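Can a two-arm setup tidy a desk yet?
Posted by Canan Baysal in Automation, Gurness Makers Help

Our shop in Fadura loses 40 minutes a day to clearing benches. Has anyone had arms put pens, scissors and sticky notes back in a box, unattended?

Senyo Fiadzo
Partly. Pens are fine. Lids are the trouble: one arm has to steady the box while the other seats the lid. I logged 124 failures in 300 tries, mostly lids.

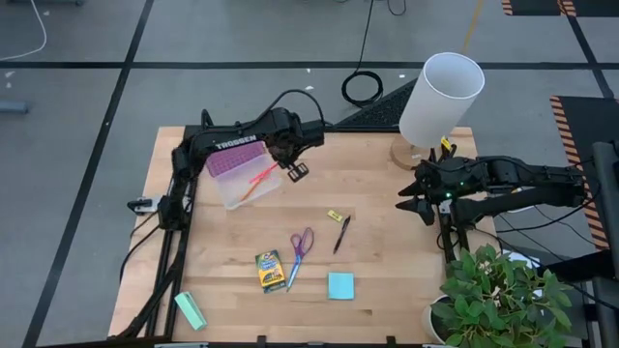 Last edited 2nd March by Senyo Fiadzo

A tilted lid like the one on the clear box is my usual fault state. Scissors lying flat are next. Try an open tray first.

Yaw Annan
no. get a bin and a labour roster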